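FOR IMMEDIATE RELEASE
Friday, July 27, 2018

Resow Books to publish "The Winter Ferry at Vurka" this November

A debut novel about a frozen river crossing, a missing mailbag and a town that would like everybody to stop asking. Advance copies are ready now for reviewers, booksellers and librarians.

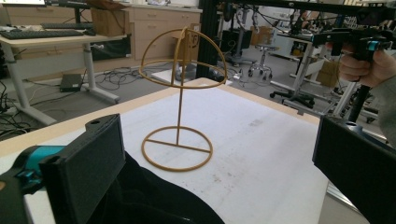
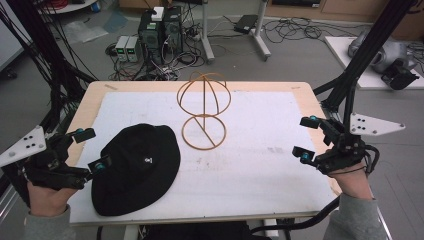 Resow Books | Publicity and Author Events

Hello, and thank you for opening this! I'm the author of the book. Resow is a small press and they asked whether I'd like to write my own press release, and I said yes before I'd thought about what goes in one. So you're getting it straight from me, and I'll try to put the useful parts where you can find them.

The novel is called "The Winter Ferry at Vurka." It comes out in November in paperback and e-book. It's set in a made-up river town a very long way north, in a year I never name, when the mail still comes by boat for most of the year and by sled once the water locks up. There's a stretch of weeks in between when the river is too thick for a boat and too thin for a sled, and in those weeks Vurka is on its own. The whole book happens in that gap.

What happens is this. The last ferry of the season comes in late, with a mailbag missing and a passenger nobody was expecting. She's a land surveyor, she has a trunk full of instruments and a letter of introduction to a man who has been dead since spring. She can't leave until the ice is good. The town can't get rid of her either, and there are people in Vurka who would very much like her gone before she sets up her chain and starts measuring the east bank. I won't say any more about the east bank. My editor made me take out two hints already.

It's an adventure story, I hope. I grew up on the old frontier novels, the kind with a cabin and a storm and somebody at the door who may or may not be who they say they are. My grandmother had a shelf of them in the back bedroom, most with the covers gone, and I read every one of them under a quilt with my feet on the radiator. I loved the weather in those books and I loved the dogs. I was less sure about the long speeches on destiny, and I used to skip ahead to get back to the snow. When I sat down to write my own I wanted to keep the snow and the dogs (there are a lot of dogs) and leave the speeches in the back bedroom.

I also wanted the women to have something to do. In my grandmother's books there was usually one of them, and she was usually waiting. In mine the ferry is run by a woman, the store is run by her sister, and the two of them haven't spoken in years, even though the ferry unloads at the back door of the store. I had so much fun writing those scenes that one of them went on for most of a chapter and had to be cut down with a saw.

The book has 16 chapters. Each one opens with a few lines from the ferry log, with the wind and the state of the river and whatever else the captain felt like putting down. Early readers keep telling me they liked the log best, which is a little humbling considering how long I spent on the rest! If you're reviewing and you're short on time, please do read the log entries in order. There's a small story in them that the main chapters never mention.

How the book got made

I wrote the first draft by hand, at the kitchen table, mostly before work. That took me a couple of winters. Then I typed it up and found out how much of it was people putting on coats. Every time someone in Vurka goes outside they have to get dressed for it, and I had apparently felt that the reader should be there for every button. Those came out. So did a bear, who was a good bear and may get a story of his own someday.

Resow found me through their open reading period. I'd sent the opening pages to bigger places and had some very kind notes back, and one not so kind that I kept because it was right about the ending. The new ending is better. It's also sadder, and I'd like to say sorry in advance to anyone who gets attached to the sled driver.

The map at the front was drawn from my own terrible sketch, in pencil, on the back of a water bill. It has the landing, the store, the church with no steeple, and the path people take when they don't want to be seen from the store. Look closely at the path if you like puzzles.

The first printing is 700 copies, and the printer is Tatex, who have done Resow's last several titles. They sent us samples of the cover stock and I picked the rougher one, a kind of uncoated gray that feels nice in the hand and shows fingerprints a bit. I've been told this is a bad thing in a bookstore. I still like it. The inside type is on the large side because I asked for that too, and I'm grateful they didn't argue.

Where to find me in the fall

I'll be doing five readings in November, starting with a launch night at the Kamolrat Reading Room, where I've been going to the Monday fiction group for ages. They heard the early chapters when those chapters were truly rough, and they were patient with me, so it feels right to start there. There'll be soup. I'm told it's bad luck to promise soup in a press release, but there'll be soup.

The other readings are at independent bookstores and one public library, and the Resow publicity desk will send the list to anyone who asks as soon as the last one is confirmed. Every event is free. I'll read from the beginning, since I can't stand it when an author reads from the middle and then has to explain who everyone is, and I'll happily take questions afterward on ice, ferries, dogs, sisters, or how to get a first draft finished when you have a job.

If you run a book club and you'd like to read it together, write to us. Resow has put together a short reading guide with some background on the way river mail used to work, a list of the old novels I was thinking about, and a few discussion topics that I didn't write and found quite hard. I can join a club by phone or in person if you're close enough to drive to. I'll bring the water bill with the map on it. People seem to like seeing it.

For reviewers and booksellers

Printed advance copies are in the office now, and there's an electronic version for anyone who'd rather read on a screen. Please note that the advance copies were set before the final proofread. The ferry captain's dog changes color in chapter nine and changes back again, and that's been fixed for the finished book. If you plan to quote from it, check with the publicity desk first and they'll compare your lines against the final pages.

We'd love for reviews to run in November, but we know how magazine schedules work and we're glad of anything earlier or later. An excerpt is available too: the first chapter, or the ice-breaking scene from the middle, which stands up well by itself and doesn't give away the surveyor's secret. We have a cover file ready to send and a short author note. I'm also happy to write something new for your paper or website if you have room. I have opinions about fictional blizzards that could fill a column.

Booksellers can order through their regular distributor or from Resow directly. There are signed bookplates for stores that want them, and there's a postcard with the map on one side and a ferry log entry on the other. The log entry on the postcard isn't in the novel. I wrote three of those, each a little different, so if your store gets one and the store across town gets another, you're welcome to compare.

About the press

Resow Books publishes fiction and a little narrative nonfiction, mostly by first-time authors, and has a soft spot for stories with weather in them. Submissions are read every year during the open reading period, with no fee and no agent needed. As someone who came in by that door, I can tell you they really do read them.

To ask for an advance copy, an excerpt, the reading guide or the event list, contact the publicity desk at Resow Books and put "Winter Ferry" in the subject line. Interview requests come through the same desk. I check in there most afternoons and I answer quickly, especially if you ask about the dogs.

- end -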